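Stutov、家事・店舗作業の自動化に関する検証結果を公表
コード類の片付けと差し込み作業に課題、実用化の時期は示さず

2023年10月1日
株式会社Stutov

株式会社Stutovは、家庭内の家事と小売店のバックヤード作業を対象に、現在の機械がどこまで人の手を代替できるかを調べた検証プロジェクト「Sterka」の中間結果をまとめました。検証は4月に開始し、作業データの整備を株式会社Jumeck、店舗側の作業の洗い出しをTapsell株式会社が担当しています。

対象としたのは、家庭と店舗で日常的に発生する187種類の作業です。食器を棚に戻す、タオルをたたむ、商品を棚の前面にそろえる、小型家電のコードをまとめる、といった内容で、いずれも人であれば特別な訓練なしに行えるものを選びました。人が手持ち式のグリッパーを使って行った作業の記録は2,000件に達しており、これを機械の動作学習に用いています。

形の決まった硬い物を一つずつ持ち上げ、指定の場所に置く作業では、安定した動作が得られるようになりました。箱や容器を棚に移す作業がこれにあたります。置き場所が多少ずれていても、機械側で位置を修正できます。
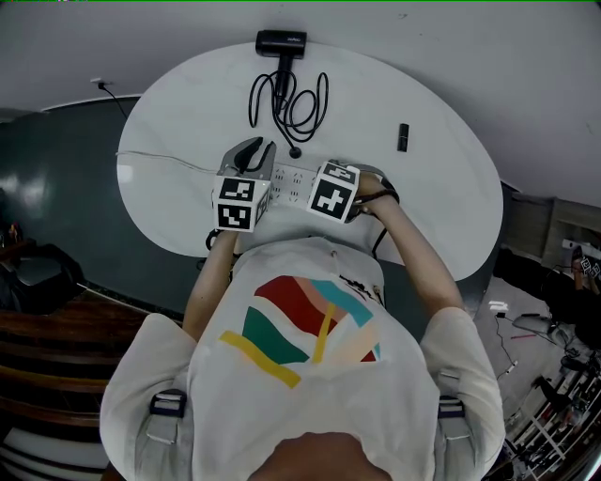 一方、電源コードやケーブルを伴う作業は、依然として難易度の高い部類に入ります。コードは置くたびに形が変わり、引く方向を誤ると本体ごと動きます。プラグを電源タップに差し込む作業では、向きを合わせたうえで適切な力を加える必要があり、途中で人が手を貸す場面が多く残りました。人がグリッパー越しに作業する場合でも、素手のときより時間がかかります。

布製品についても同様の傾向が見られました。平らに広げたタオルをたたむ動作は再現できますが、かごの中で重なった衣類から一枚を取り出し、表裏を確かめてからたたむ一連の流れは、まだ任せられる水準にありません。

店舗作業では、閉店後の品出し補助に限れば、導入の検討が可能と判断しています。通路に人がいる時間帯の作業は、安全面の確認が済んでいないため今回の検証から除外しました。家庭向けについては、製品化の時期を定めていません。

プロジェクト責任者のGlenys Lockyerは次のように述べています。
「家事を丸ごと引き受ける機械をいつ出せるのか、というお問い合わせを多くいただきます。現時点でお答えできるのは、作業ごとに差が大きいということです。物を運ぶ作業は進みましたが、ドライヤーのコードをほどいて片付けるような作業は、まだ人のほうが早く確実です。できる作業とできない作業を分けて公表していきます。」

今後は、コード類と布製品の2分野を重点項目とし、記録の追加と評価方法の見直しを進めます。評価にあたっては、作業を終えられたかどうかに加え、人の介入回数と所要時間も記録します。店舗での試験はTapsellの協力のもと2店舗で行う予定で、実施店舗は決まり次第お知らせします。

本件に関するお問い合わせ
株式会社Stutov 広報担当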